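Saturday, phone bench

Charging bench again. Not convinced the adapter from Fametti is any better than the old one. Their sheet says 565 plug cycles before the fit goes slack, and I'd like to know who counted.
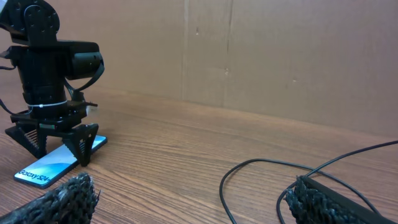
Sheet also says any cable will do. I doubt it. The long black one takes up half the table, and I would rather have a short one from the Sastton drawer.

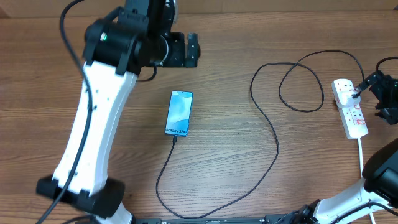
Babatunde Afolabi says the cable is fine and I should stop blaming it, the strip is the weak part. Maybe. He said the same about the last strip - still no numbers.

Wallpaper with the model name stays on for now. Saves labels, if you trust a wallpaper.
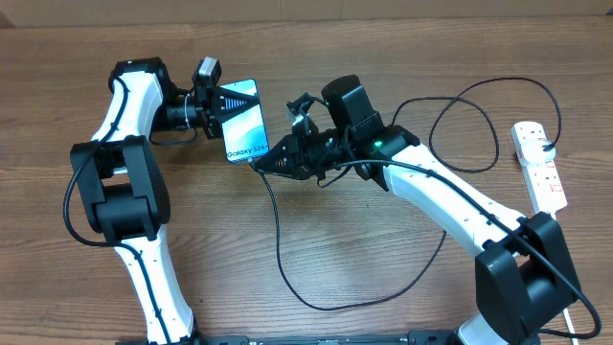 Glass next. Kidurano cloth, 13 wipes, then look at it under the lamps. I expect smears whatever the packet claims.
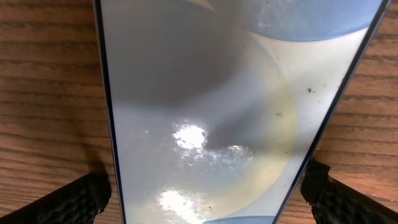 Notebook p. 921

Glare makes the glass hard to judge. Not writing "clean" on the strength of that. Check again Monday with the lamps off.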